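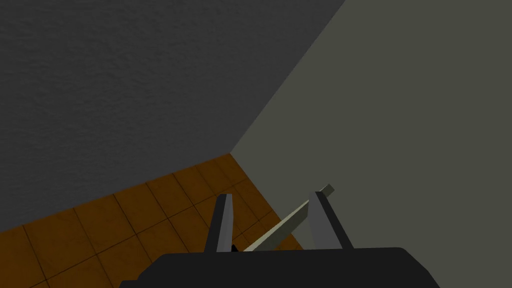 Cream filling keeps disappearing into my cupcakes

Posted 22 January 2018 in Baking Help

Hi all, first post after reading this board for ages! I'm trying to make filled chocolate cupcakes like the snack cake kind, with the fluffy white stuff in the middle, and I cannot get the filling to stay put. I core out the center with a little knife, pipe in the filling, put the plug of cake back on top, frost it, and they look great. Then the next day I bite into one and there's just a sort of damp sweet tunnel where the cream used to be. My kids call them ghost cupcakes.

The filling I'm using is whipped cream with powdered sugar and a spoonful of vanilla. The cake is an oil-based chocolate recipe off the back of a Telstead cocoa tin, very moist, which might be part of it? I let them cool for what feels like forever. I've tried chilling the filling first and it helped a bit, maybe.

I need 40 of them for a school thing and I have to make them the night before, no way around that. Is there a filling that will still be there in the morning? I'd like it to be close to the store-bought kind if possible, light and kind of marshmallowy, not a stiff buttercream. And do I have to core them or can I just jam the tip in and squeeze? I've seen people do it both ways. I own exactly one long piping tip, and the bags I have are the cheap ones that split.

Thanks in advance!
ghostcupcakes

sugarandsalt_mae

Plain whipped cream is your trouble. It's mostly air and water, and moist cake will drink it right up overnight. I did the same thing for a baby shower once and ended up refilling every single one in the driveway out of a sandwich bag.

What you want is marshmallow fluff beaten with butter and shortening. My usual is one stick of soft butter, half a cup of shortening, a 7 oz jar of fluff, a cup and a half of powdered sugar, a teaspoon of vanilla and a good pinch of salt. Beat the fats together first until they're really pale, then the sugar, then the fluff last. Don't rush the fats part! I let the mixer go a good five minutes. If you don't like shortening you can use all butter, but it will be yellower and it goes hard in the fridge, so take them out well before you eat them.

One jar fills two dozen for me, and I'm generous, so for your school thing make it twice and you'll have some left for graham crackers.

On coring or jamming: I jam. Push the tip in from the top about halfway down, squeeze gently, and pull up slowly while you're still squeezing. You'll feel the top of the cupcake lift a little and that's when you stop. If you keep going it splits, and then you need more frosting to hide the crack (not the worst thing in the world). The hole is tiny and the frosting covers it, no plug needed. Coring gets you more filling but for that many cupcakes I would lose my mind.

For bags, I switched to the Kutach ones a while back and haven't had one split yet. They come on a roll. Or just use a freezer bag with the corner snipped, the thick kind, and don't fill it more than halfway.

Freezes fine too, filled but not frosted. I've left them two weeks.

oldovenmitt

I've been baking since before 2000 and I never had this happen, but I always used pudding. Instant vanilla, made with less milk than the box says. It's good. Not really like the store kind though, now that I reread what you wrote.

Are you sure they're cool all the way through? Cool on the outside isn't cool in the middle. Poke one.

dmytriv_kitchen

Mae's recipe is the one I'd go with. I'll just add an old-school option in case you have people who can't stand shortening (I'm married to one).

It's the cooked flour kind, some people call it ermine. Whisk five tablespoons of flour into a cup of milk in a small pan and cook it on medium, stirring the whole time, until it's thick like pudding. Press some plastic wrap right on the surface and let it get completely cold. Then beat a cup of butter with a cup of regular granulated sugar until you can't feel the grains much, and add the cold flour paste a spoonful at a time. It'll look curdled and awful for a bit. Keep beating! It comes back together and goes silky, and it's a lot less sweet than the fluff one. If your paste has lumps, push it through a strainer while it's still warm, much easier than trying to fix it later.

It holds overnight inside cake, no tunnel. I keep mine in the fridge because of the milk and then set them out for an hour before serving. In July I wouldn't leave them out much longer than that, but January in a school should be fine.

And if you do decide to stick with whipped cream, you can steady it with a little gelatin, or a couple of spoonfuls of instant pudding powder beaten in. I've done it with the Stetine white chocolate pudding mix and it was very nice, but I'd still fill those the same morning.

ghostcupcakes

Thank you all so much! I did a test batch with the fluff filling last night and it's still in there this morning, I cut one open before coffee to check. Split the tops on a few because I got greedy with the squeezing. Trying the flour one on the weekend, since I have the milk to use up anyway.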